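Vacancies > Education and Play > Sorting and Storage Assistant

Overview | Duties | How to apply | Contact

Sorting and Storage Assistant (part-time)
Reference 2168

The Skoradetti Play Library lends foam blocks, puzzles and construction sets to nurseries and families in Bratance and Zostine. We wish to appoint an assistant to the sorting room from February.

The postholder will check returned blocks, sort them by colour into small mesh baskets and prepare complete sets for the next loan. The collection contains 621 sets, of which 396 are foam. Greens and teals are easily confused, and applicants should be confident in telling close shades apart.
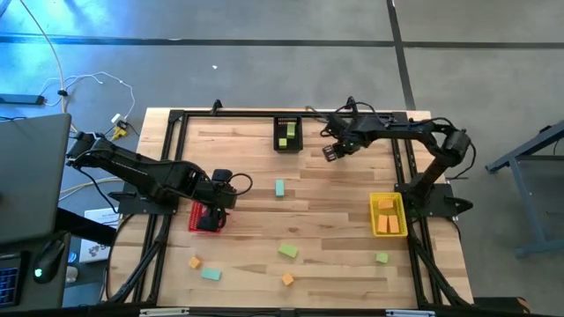 Damaged pieces are set aside and entered in the repairs book – replacements are ordered through our supplier, Jõgi, at the end of each month. The assistant will also keep the worktables clear and answer occasional enquiries from borrowers by telephone.

Applicants should have a good standard of written English and some experience of stock or library work. Experience with young children is welcome but not required. Training is given during the first four weeks.

Applications should consist of a covering letter and the names of two referees, quoting the reference number. Interviews will be held in Bratance – travel costs within the district are refunded.

Print this page | E-mail this page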